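Measles push in Jillaveck reaches 2,718 children, second round set for June

The measles vaccination drive in Jillaveck district has now reached 2,718 children under five, according to a tally put out this morning by the district health office. That covers the first round only. Second round planned for June, before the rains close the hill road.

Of the children reached, 1,124 had never had a measles shot before. Most of those live above the river, where the nearest clinic is a half-day walk and outreach teams stopped coming regularly after fuel money ran short.

The drive is paid for by the district and the Väisänen Fund, a small health charity that has backed vaccine work in the region for several years. No new money was announced today. The fund says its current grant runs through the end of the second round and it will decide on anything further after that.

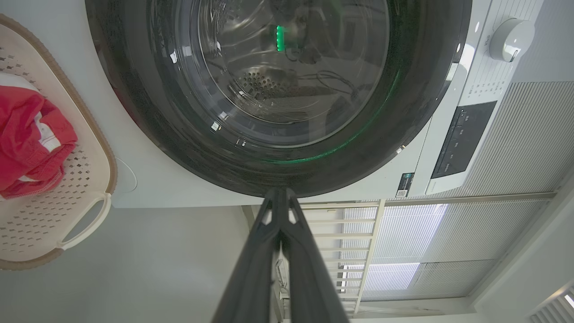

Keeping the vaccine cold was the hard part. Measles vaccine spoils fast in heat and the power in Jillaveck goes out most afternoons. The clinics are using a front-opening cooler called the Gridlow, which runs on mains or a solar panel and holds its temperature through a long outage. If you have ever used a front-loading washer, with the round door and the domed glass you look through to the drum, the Gridlow door is that same idea. Staff can check the stock without opening it. Less cold air lost, fewer doses thrown out.

Eleven clinics took part in the first round. Seven of them have the new coolers. The other four are still working with ice packs and carry boxes, refilled each morning from the depot in Gelovley, and that limits how late in the day they can vaccinate. Two had to turn families away after 3 p.m. and ask them to come back the next morning. The office does not know how many did.

More coolers are on order. They're stuck in customs for now, paperwork problem, and the office would not give a delivery date. 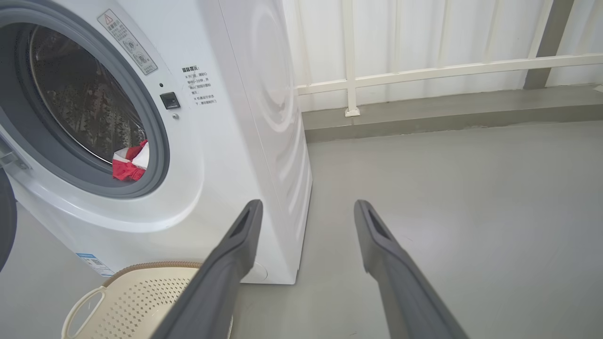
Turnout was strongest in Gelovley itself, where the market committee let teams set up next to the bus stand. Parents could stop on the way in and be done in a few minutes. Evening hours helped too. Teams stayed until 7 p.m. on market days and the office says it will do the same in June.

Weaker in the farm villages to the east. Planting season, for one thing. There was also a rumor going around that the shot was a new product being tried out on local kids. It is the standard vaccine, same one given in the area for years. Health workers spent the last part of the round going door to door to answer questions, and numbers in three villages picked up after that, the office says, though it gave no village-by-village breakdown.

Side effects reported so far are mild, mainly sore arms and some low fevers. No serious reactions on record.

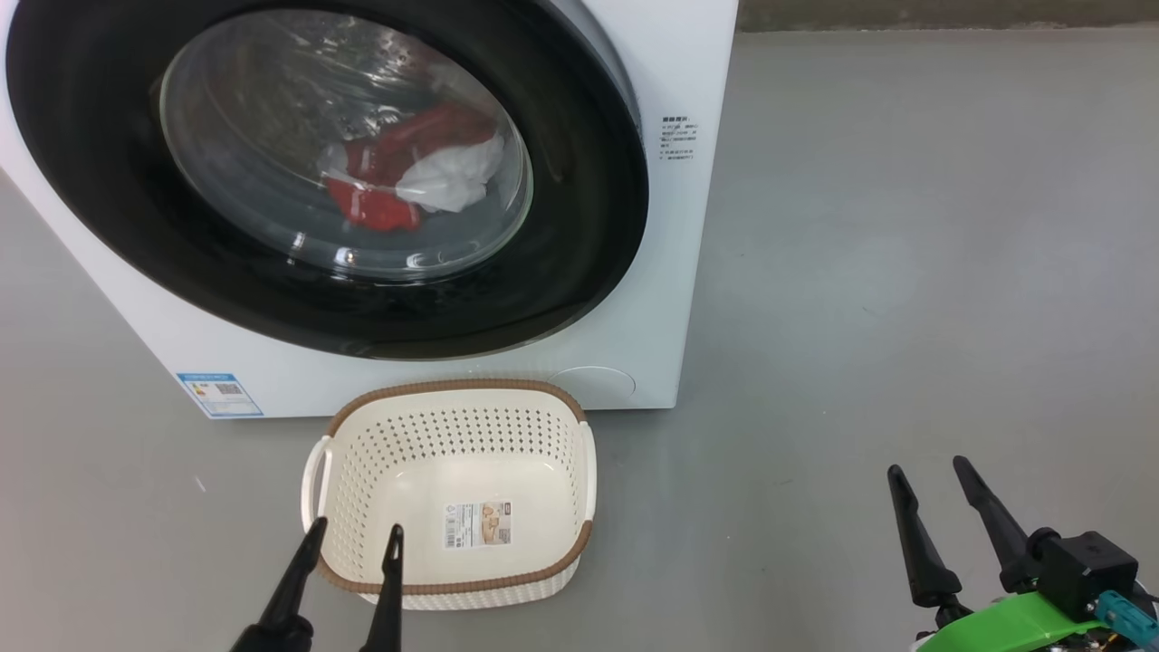 The drive was moved up after a cluster of measles cases in the upper valley early in the year. The office has not reported new cases there since the first round ended, but warned that it is to early to call the outbreak over. Testing is slow. Samples go by road to the regional lab and results can take two weeks, longer when the bridge is out.

Vitamin A drops were handed out along with the shots. Children seen with signs of poor growth were sent on to the feeding program at the Gelovley hospital, which is already near full and has asked the district for extra beds. No answer on that yet. 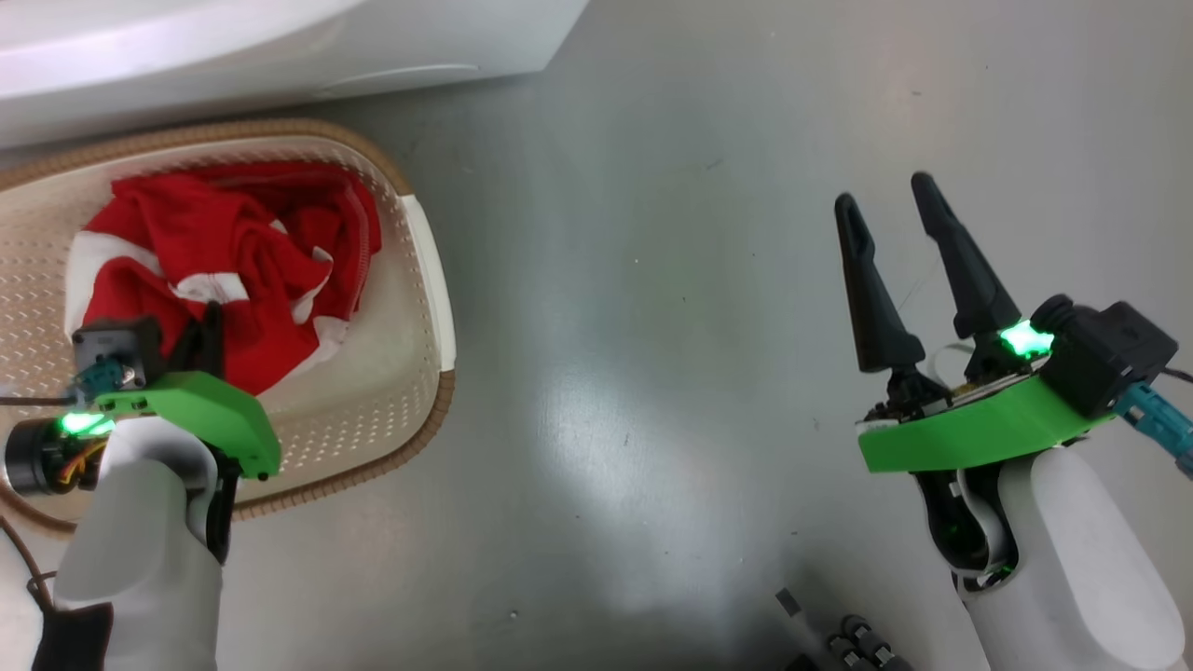 For round two, every child between nine months and five years should come, even those who got a shot in the first round. Bring the yellow card if you have it. No card, come anyway, teams will write a new one. There is no charge at any site and anyone asked to pay should report it to the district office.

Clinics open at 8 a.m. Dates for each village will be read out on local radio and posted at schools and at the Gelovley bus stand. The upper valley goes first this time, then the farm villages, then town.

The office is also looking for drivers with their own motorbikes for the hill route. Fuel and a daily rate paid. Ask at the depot in the moring, before the teams leave.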